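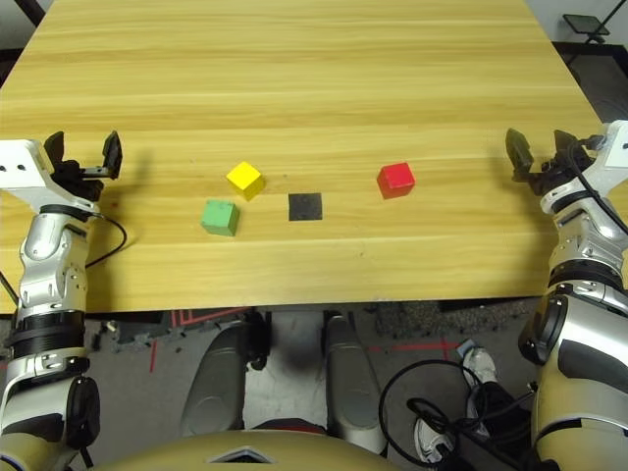
4. Puesta en marcha del tanque de fermentación Prutia

Tiempo de lectura: 6 minutos

Este capítulo explica la primera puesta en marcha del tanque Prutia de 200 litros con el controlador de temperatura Plorar. Se supone que el tanque ya está desembalado y nivelado según el capítulo 3. Si el equipo llega con el enfriador Ikeda, lea también el anexo B, porque las conexiones de glicol cambian de lado.

La primera puesta en marcha se hace siempre con agua, nunca con mosto. Reserve una mañana entera para el trabajo. Dos personas lo hacen cómodamente; una persona sola también puede, pero el paso 4.2.5 es incómodo.

4.1 Antes de empezar

Compruebe que tiene a mano:

- la llave para las tuercas de la boca de hombre (viene en la bolsa de accesorios)
- las juntas de silicona, una de repuesto por cada abrazadera
- detergente alcalino y desinfectante aptos para acero inoxidable
- guantes y gafas de protección
- una manguera alimentaria con conexión tri-clamp

ATENCIÓN: No utilice productos con cloro ni lejía doméstica. El cloro ataca el acero inoxidable y los daños causados por él no están cubiertos por la garantía.

4.2 Montaje de válvulas y accesorios

1. Cierre la llave general del agua y deje el controlador desenchufado.
2. Coloque la válvula de mariposa en la salida inferior del cono. La palanca debe quedar hacia el frente, de modo que se pueda mover sin tocar las patas.
3. Coloque la segunda válvula en la salida lateral. Por esta salida se trasvasa la cerveza clara.
4. Monte la toma de muestras. Apriete la abrazadera a mano, sin herramienta.
5. Monte el brazo de limpieza en la parte superior. Una persona sujeta la bola de lavado desde dentro, por la boca de hombre, y la otra aprieta la abrazadera desde fuera.
6. Instale la válvula de seguridad y la válvula de vacío. Las dos llevan una etiqueta con el número de serie; anote los números en la hoja de registro, al final del manual.
7. Introduzca la sonda de temperatura en la vaina hasta que haga tope.

NOTA: La vaina se entrega seca. Si la lectura de temperatura es lenta, ponga en ella un poco de pasta térmica alimentaria antes de introducir la sonda.

PELIGRO: El tanque no puede trabajar nunca sin la válvula de seguridad ni sin la válvula de vacío. Un tanque cerrado que se enfría rápido después de un lavado caliente puede deformarse en pocos segundos.

4.3 Conexión del circuito de glicol

1. Identifique las dos tomas de la camisa. La inferior es la entrada y la superior es el retorno.
2. Conecte la electroválvula Elell en la entrada. La flecha grabada en el cuerpo señala el sentido del flujo -- es decir, hacia el tanque.
3. Conecte la manguera de retorno y fíjela con abrazadera metálica.
4. Abra despacio el paso de glicol y purgue el aire por el tornillo superior hasta que salga líquido sin burbujas.
5. Cierre el purgador y revise todas las uniones con un papel seco.

Cuando se instalan varios tanques en la misma línea, cada uno necesita su propia llave de corte. Sin ella hay que vaciar la línea completa para cambiar una sola electroválvula.

4.4 Configuración del controlador

1. Enchufe el controlador a una toma con tierra y protección diferencial.
2. Mantenga pulsada la tecla SET hasta que parpadee el primer parámetro.
3. Ajuste la diferencia de conexión en 2 grados. Para cervezas de fermentación baja se puede reducir más adelante, pero no durante la prueba.
4. Ajuste el retardo del enfriador en 3 minutos. Este retardo protege el compresor de los arranques seguidos.
5. Pulse SET otra vez para guardar. Si no se pulsa ninguna tecla, el controlador vuelve a la pantalla principal y los cambios se pierden.

NOTA: Después de un corte de corriente, el controlador conserva los parámetros, pero la alarma acústica queda desactivada. Hay que activarla de nuevo a mano.

4.5 Primera limpieza y prueba con agua

1. Llene el tanque con agua fría hasta cubrir la salida lateral y espere 90 minutos. Revise las juntas de las dos válvulas y de la boca de hombre.
2. Vacíe por el cono.
3. Abra la ventilación superior y haga circular el detergente por el brazo de limpieza, con la dosis y la temperatura que indica el fabricante del producto.
4. Enjuague hasta que el agua salga neutra. Use tiras de pH.
5. Deje enfriar el tanque con la ventilación abierta.
6. Haga circular el desinfectante y escurra bien. No seque con trapos.

Si una junta gotea, no apriete más la abrazadera. Vacíe el tanque hasta debajo de la unión, desmonte, mire si la junta está pellizcada y coloque la de repuesto. En la mayoría de los casos la junta estaba mal centrada.

PRECAUCIÓN: No mezcle nunca el detergente alcalino con productos ácidos. Enjuague siempre entre uno y otro.

4.6 Hoja de registro

Rellene la hoja el mismo día y guarde una copia junto al tanque. Para la activación de la garantía envíe la otra copia a Zuzana Zeman, del servicio posventa. Las consultas sobre el circuito de frío las atiende Jérémie Langlois, todos los días laborables menos el miércoles. Indique en el mensaje el número de serie del tanque, que está en la placa de la pata trasera -- no el de las válvulas.

Continúa en el capítulo 5: Llenado con mosto y adición de levadura.

Contacto | © Prutia, todos los derechos reservados | Volver arriba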